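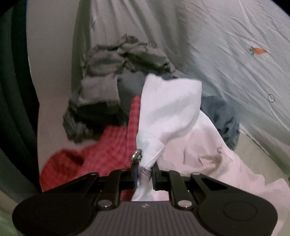 My sister reckons the pile should be tipped out on the bed first thing in the morning, so that you have to deal with it before you can get back in. She has said this every year since we shared a room. I have tried it. What I did was sleep on one side of the bed with the washing on the other, like a couple not speaking.

So, welcome to the laundry gallery, second helping. The first lot went up in April and was mostly towels, and towels are easy, they have corners and they know what they are. This time it's everything else. The clothes here all came off the line or the airer at the house in Banthorpe and went straight into a heap, which is the only system we have ever kept up for longer than a week.

Captions are short where I could manage it. Clicking a picture makes it bigger, if you really want bigger laundry.

The first one, up at the top: red and pink gingham, something grey and knitted behind it, and a white thing in the middle that has bunched itself up into what might be a hood or might be the end of a sleeve. There's a snap button on it, so it at least has plans to be fastened one day. The sheet underneath is a greyish lavender. The shop called it Cabral, for reasons known to the shop.

A word on snap buttons while I'm here. Do them up before you fold. I didn't for years, and everything slid open again on the shelf and came out looking as if it had been slept in by a dog. Two snaps, top and bottom, will do. Doing up all 5 is for people with guests coming.

Gingham goes with gingham, if you have more than one, and we do. I used to sort by person, then by colour, then by how annoyed I was, and have ended up sorting by shape - flat things, tubes, things with hoods, and a small sad group of things with straps. The strap group is always last and is usually still on the chair on Tuesday.

Knitwear never goes on a hanger. I lost a good grey jumper that way (it grew a pair of shoulders of its own, like little horns) and the replacement lives folded in thirds in the Gellel box at the foot of the bed. The box was sold to us as holding 32 garments. Whoever worked that out was folding handkerchiefs.

Second picture, and we are on to the pinks and reds. The pale one is a pinkish beige and takes up most of the room, as pale things do. Bright white to one side of it, a big crimson piece further over, and a bit of dark slate blue showing from behind the white.

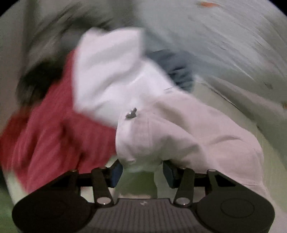
Crimson and white came out of separate washes, before anybody writes in. I learned that one at some expense, with a set of pillowcases that went the colour of tinned salmon and stayed that way until we gave up and called them the salmon ones. They are still the most comfortable pillowcases in the house, so there's no justice in it.

Beige is harder to fold than any other colour. I can't prove this. I think the seams hide, and you get it all squared up and discover you have been folding it inside out with one arm still tucked up in the body. My method is to hold it by the shoulders, give it one good shake away from the face, and lay it front down. If it's still wrong after that it goes in the Cusora bag with the odd socks and we see how we both feel later.

More to come when there's a dry day. I have been promised a duvet cover with a smaller duvet cover lost inside it, and that one may need a page to itself.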